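Section 3: Installing and Preparing the Humidor Cabinet

This section applies to the Camthorpe Era cabinet for cigars and pipe tobacco. It should be read in full before the cabinet is connected to the mains supply. The cabinet is intended for indoor use by adults only.

3.1 Choosing a position

1. Place the cabinet on a firm, level floor. Adjust the front feet until the door closes under its own weight.
2. Leave a gap of 10 cm between the rear panel and the wall.
3. Keep the cabinet away from radiators, cookers and direct sunlight.
4. Allow the cabinet to stand upright for 12 hours before switching it on.

CAUTION: Do not place the cabinet in a garage, cellar or outbuilding. Damage arising from frost or standing damp is not covered by the guarantee.

3.2 Preparing the shelves

The shelves and drawers are lined with untreated cedar. New cedar is dry and will draw moisture from tobacco placed against it, so the lining must be conditioned first.

1. Remove all packing material, including the card strips beneath each drawer.
2. Wipe each shelf with a clean cloth lightly dampened with distilled water. Do not soak the wood.
3. Refit the shelves and close the door.
4. Repeat the wiping once a day for three days.

Note: Polish, soap and scented cleaners must never be used inside the cabinet. Tobacco will take up the smell and cannot be restored.
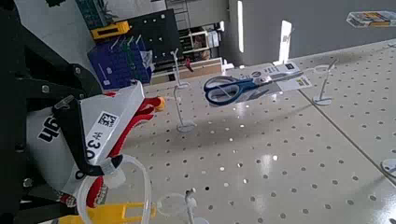 The water tank sits behind the lower panel and feeds the humidifier through a narrow tube supplied in the accessory bag. Push one end of the tube fully on to the tank outlet and the other on to the humidifier inlet. The tube must be given enough length to bend gently between the two points. The clear plastic tubing in the picture curves downwards in a loop, and a bend of that kind is suitable. A tube pulled tight across the corner of the panel may flatten and stop the flow.

3.3 Filling and first use

1. Fill the tank with distilled water to the upper line. Tap water leaves scale and must not be used.
2. Check both ends of the tube for drips.
3. Refit the lower panel and connect the cabinet to the mains.
4. Set the humidity as required. A setting between 65 and 70 per cent suits most cigars. Pipe tobacco should be kept in closed jars or tins and may share the cabinet on this basis.
5. Leave the cabinet running empty until the display holds steady.

WARNING: Disconnect the mains plug before removing the lower panel for any purpose.

3.4 Loading

Strongly flavoured blends should be kept in a separate drawer from plain cigars. Do not cover the air slots at the back of the shelves. After loading, the reading may fall for several hours. No adjustment is needed during this time.

3.5 Routine care

Inspect the tank every 30 days and replace the water in full. The filter pad (Agbayani type) should be changed each September, or sooner if discoloured. Replacement pads and tubes may be ordered from the Carkstead service desk, quoting the serial number inside the door.

For fault codes, refer to Section 4.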